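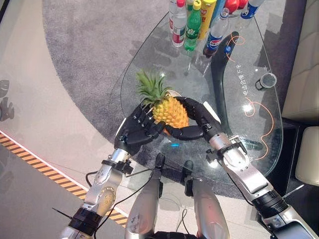 Both hands on the pineapple, Clerov demo room.

Wornell had sold us the wrists in January with a promise of 900 hours between adjustments. I got 83 out of the left one. So I sat on the rug with a hex key and the Goossens manual, which gave wrist alignment 3 pages and the warranty 183.

"Try it now," said the voice on the phone.

I had tried it now four times. I backed the clamp off a quarter turn, ran the hold routine and wrote down the drift. It was smaller. It had been smaller on the last visit too – right up until I'd parked the van.

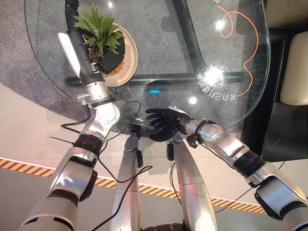

"And the right hand?" the voice asked. "Is that opening fully?"

"It's open."

"Then you can sign it off."

I looked at the cables draped between the arms and thought about who would be called when one of them snagged. I left the line for the signature blank and asked to speak to his supervisor.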